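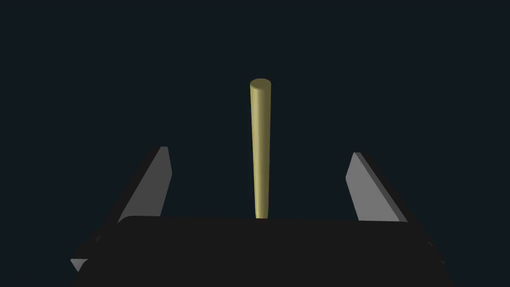

Print this page | E-mail to a friend

Clitholm robotics club is through to the Bernero round!

I've just had the message from Kyu-ri Ok and I'm still grinning. Our club has a place in the next round of the Bernero student challenge, which is all done in simulation this year, so the whole thing lives on the school laptops and there isn't a single soldering iron in sight (my kitchen table is very grateful).

If you missed my last bit on this, each club gets a simulated arm with a two-finger gripper and has to write the code that drives it. The judges then run that code 100 times with everything shuffled about, and you need a decent score over the lot. Ours managed 27 clean runs back in July, and the new version got us over the line with room to spare!
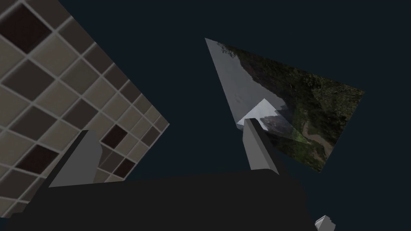
Most of the work since then has gone into how the gripper lines itself up before it closes. The old code went charging in at whatever angle it happened to be at, and I must have watched it miss more times than I've had hot dinners. Luuk Michiels rewrote that part over the holidays, then the rest of the club spent three weeks trying to break it, which they enjoyed a bit too much if you ask me.

Next up is Ifans, who beat us last year and know it. They've been at this longer than we have and their approach is a good deal faster than ours. 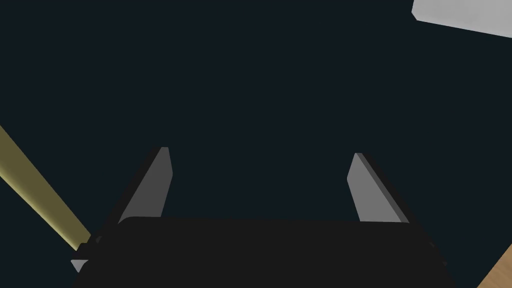 Luuk reckons speed won't matter much in the next round, as the judges only take points off for dropped parts and time-outs, and he'd sooner be slow and get there. Kyu-ri wants to shave a bit off anyway. I'm staying out of it!

Club is in the computer room at 4pm as usual, and new faces are very welcome, even if you've never written a line of code.

Search this site Go

We use cookies to keep this site working. OK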